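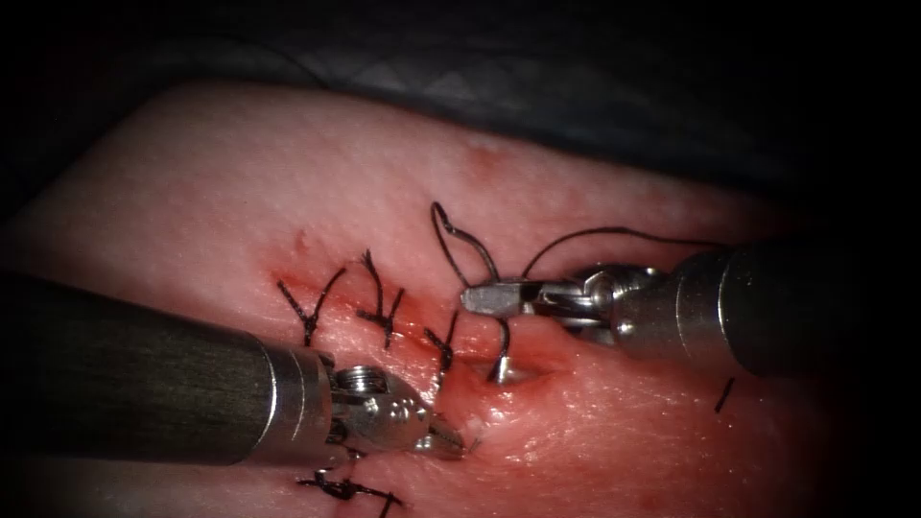 Torque wrenches, and why I now own two

Tuesday, January 1, 2019

I spent most of the holiday in the garage, so the first post of the year is going to be about tools again. Several people asked in November what I thought of the Stullard torque wrench after I mentioned buying it. I said I would write something once I had used it properly. I have now done both cars, my brother-in-law's trailer and the head bolts on the old Magesa mower, so this is as good a time as any.

For years I had one torque wrench, a half-inch drive Brakar that I bought second-hand. It is a plain click type with a scale stamped on the barrel and a locking ring at the bottom of the handle. It does wheel nuts very well. Most of the wheel nuts I deal with are set to 100 Nm or a bit over, and that is comfortably in the middle of its range. I never had a complaint about it until I tried to use it for small stuff.

The trouble is at the bottom end. My old wrench is marked lower than I would trust it. At the lowest settings the click is so faint that you can go straight past it, and with a handle that long you don't feel much through your arm either. I stripped the thread on an alloy cover last spring doing exactly that. The bolt should have had very little on it and I gave it a good deal more. Putting that right meant a thread insert and most of a Sunday.

So I bought the Stullard, which has a quarter-inch drive and a short handle. It is set by pulling down a collar, turning the grip and letting the collar go again. The scale is in a little window with a magnifying lens over it, and I can read it without my glasses if the light is good. The click is sharp and you feel it in your palm. I have used it on spark plugs, rocker cover bolts and the brake caliper pins, and I have not had to guess once.

There are things I don't like. The case is poor. The catch opens if you pick it up the wrong way round, and the foam inside is already coming away from the lid. The ratchet head is a bit coarse too, so in a tight spot you sometimes can't swing the handle far enough to catch the next tooth. I get round it by running the bolt down with an ordinary fine-tooth ratchet first and only using the torque wrench for the last part. You should do it that way in any case.

I also tried a Drullico digital adaptor, lent to me by Subira Kaijage, who has the lock-up at the other end of our row. It sits between the ratchet and the socket and beeps when you get to the figure. It was handy for checking my other two against each other. They agreed with it closely enough for anything I do. I wouldn't buy one for everyday use though. It adds length to the whole thing, which makes it easier to tip off the bolt, and the beep is hard to hear with the radio on. The battery went flat on the second day as well, but she did warn me about that.

A few notes for anyone starting out. Wind a click wrench back to its lowest mark before you put it away, but don't wind it past that. Don't use it to undo things, even if the maker says it works in both directions. Pull steadily and stop at the first click. A lot of people click it three times to be sure, and each one can add a bit more. Check whether the figure in the manual is for dry or oiled threads. My mower manual gives dry figures and doesn't mention it until the back page.

If you can only have one, buy for the job you do most often. For me that would still be the half-inch for wheels. If you work on motorbikes or small engines I would get the little one first.

I have 4 more jobs on the list before the weather warms up, and the first is the rear hub on the estate. The hub nut needs more than the Brakar will do, so I shall have to borrow something bigger. I'll put up a post when it's done. The drawer dividers I promised to write up are cut to size and still not glued.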